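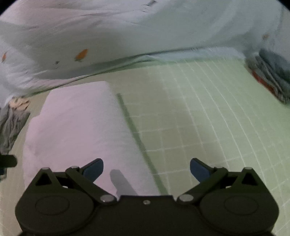
3.2 How people fold when they think it doesn't matter

I should admit that I came into this part of the study with a strong opinion, because my grandmother folded towels in thirds and I grew up believing halves were for hotels. So I was a bit crushed by the first round of diaries! Of the 104 households that sent theirs back, 58 folded bath towels in halves all the way down, 40 used thirds for at least one fold, and the rest rolled them or didn't fold at all.

What I really wanted to know was where the habit came from. Severin Schnyder and I went back through the interviews in May and coded every mention of a parent, a roommate, a store display or a shelf. Shelves came up far more than we'd guessed. People talked about shelf depth with real feeling (one woman in Casado had changed her fold after 2 moves, and was still annoyed about the second one), and they often described the fold as something the closet had decided for them.

Figure 3. A white towel, folded into a thick bundle.

Thickness is the other thing we kept running into. A bundle like the one in Figure 3 uses up shelf height quickly, and our Skedau participants, who mostly live in older apartments with shallow linen closets, brought this up without any prompting from us. The Ginulano group hardly mentioned it. They stacked towels in open baskets and were much more interested in which edge faced out.

I'd be careful about reading too much into the town-by-town differences, though. The diaries were filled in at home, and I suspect some people folded a little more neatly that week than they usually do. We come back to this in Section 4, along with the washcloth data.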